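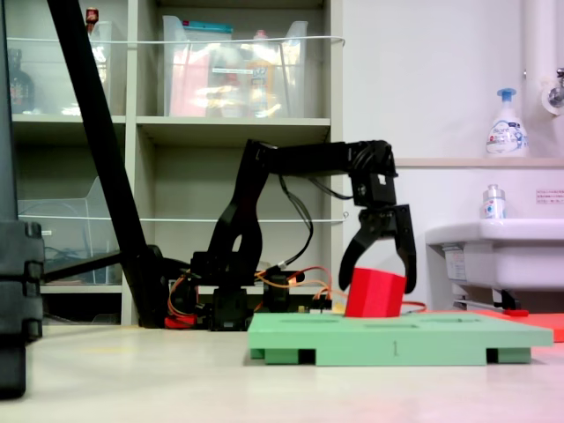 Giorgia Pagano would like it known that a block is either on the tray or it isn't, and that "nearly on" is what people say when they have stopped looking. She did four afternoons with us in March and has been insufferable about edges ever since. We would like more people like her, up to a point.

Block sorters wanted, Lirkville

Cakance is looking for patient adults to help us set up, place and check small objects on a tabletop. Mostly blocks. Mostly red ones, if you are hoping for variety.

What you'll be doing

You put a block on the tray. You check it against the sheet. You write down a number, legibly, and then a bit later you do it again. We have 1,582 placements to get through and have so far managed 453, partly owing to a long disagreement over what "square to the front" means. It has been settled. Please don't reopen it.

In between there is tidying: blocks back in the right tub, mats flat, cables left exactly as you found them however much they offend you.

Who we want

You should be 18 or over, able to sit at a table for two hours with a break, and reasonably steady of hand. You don't need any experience. A previous participant told us he was "quite good at Jenga", and we can report that this made no difference either way.

It won't suit you if you need music on, or if you like to finish things.

Hours and pay

There are 26 places. Sessions run from 9.30 to 11.30 in the morning or 2 to 4 in the afternoon, and we ask for four in all. You get 61 dollars a session, paid at the end of it, plus tea. The biscuits depend on who did the shopping. If it was Jaxon Cloutier they will be oatcakes.

Getting here

We are upstairs at the Lévesque building, second door, the one that sticks. Push near the handle. There is a lift, slow but sound, so say if you need it and we'll switch it on.

To apply

Write to Thịnh Lã at the Lévesque building with your name, which half of the day you prefer, and whether you are left- or right-handed. A CV isn't needed. Thịnh replies to everyone within a week, usually in one line, and it isn't meant unkindly.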